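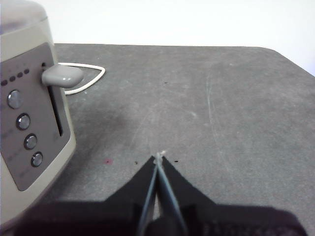
Toaster on the gray table

DRILORA SAILING CLUB
Minutes of the Cruising Section, May

The chair, Gilberto Ccori, called the meeting to order at 7:10 p.m. The minutes of the previous meeting were approved as read.

1. Mooring fees. The transient fee was set at $200 per boat for the summer cruise. Motion carried, 2 opposed.
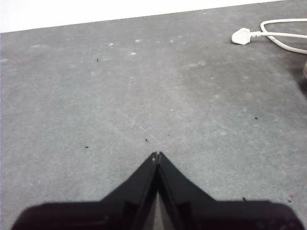
Payment is due before departure - late entries will go on the waiting list.

2. Safety. Onni Vainio reported that the life raft on Flerkine is due for inspection. He will obtain a quote.

3. Race mark. Replacement of the outer buoy was approved at a cost of $514.

Adjourned at 8:25 p.m.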